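Speaker notes, Budville student robotics club, end-of-project talk
Deepika Nambiar
May 1, 2020

Slide 1. Title. Give name, club, project name (Grirko). Say up front that the talk covers the sorting task only. Questions on the mobile base go to the second session.

Slide 2. The task. Two arms, one table, one basket. Drinks containers start on the table and have to end up in the basket. Either arm may pick. Policy is trained from teleoperated episodes, no hand-written grasp points. Mention that the rules were set in December and we did not change them afterward.

Slide 3. Data. 1164 episodes recorded, 200 held back for testing. Operators were club members working in pairs, one driving and one resetting the table. Pause here. People usually ask why so many were held back. Answer: the first test split was too small and the score moved every time we reran it.

Slide 4. Cameras. One fixed view of the workspace plus a camera on the wrist bracket. The wrist view matters most in the last part of the reach, when the arm itself blocks the fixed view. Cable routing took longer than the software. A cable that is too short pulls on the bracket at full extension — one that is too long swings into the picture. Leave a loop and tie it off well behind the wrist.

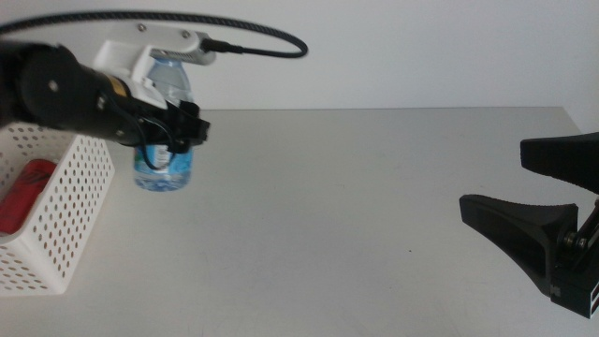 Slide 5. Bottles versus cans. Cans were the easier class. They are stiff, and the grip force can stay at one setting. Plastic bottles flex, and the water inside moves when the arm stops. We lowered the acceleration limit for all carries after the second round of tests. Clear plastic is also hard for the fixed camera against a pale table. The label helps. We did not test bottles with the label removed and should say so.

Slide 6. Idle arm. Early policies moved both arms at once and they met over the basket. Fix: the arm that is not carrying holds its position until the other one has released. Costs time on each cycle. Show the timing chart, 13 seconds per item before, 10 after the Stamaline controller update. Do not credit the whole gain to the controller; the operators had also gotten faster by then and we recorded new data.

Slide 7. Failures. Read the three headings and keep it short: missed grasp, bottle tipped on approach, item released on the basket rim. Rim releases were nearly all from one side. Yao calibration script fixed most of them.

Slide 8. Next steps. Deeper basket, mixed sizes, crushed cans. If time is short, skip to the repository link.

Leave slide 8 up during questions. Backup slides 9 and 10 have the wiring diagram and parts list.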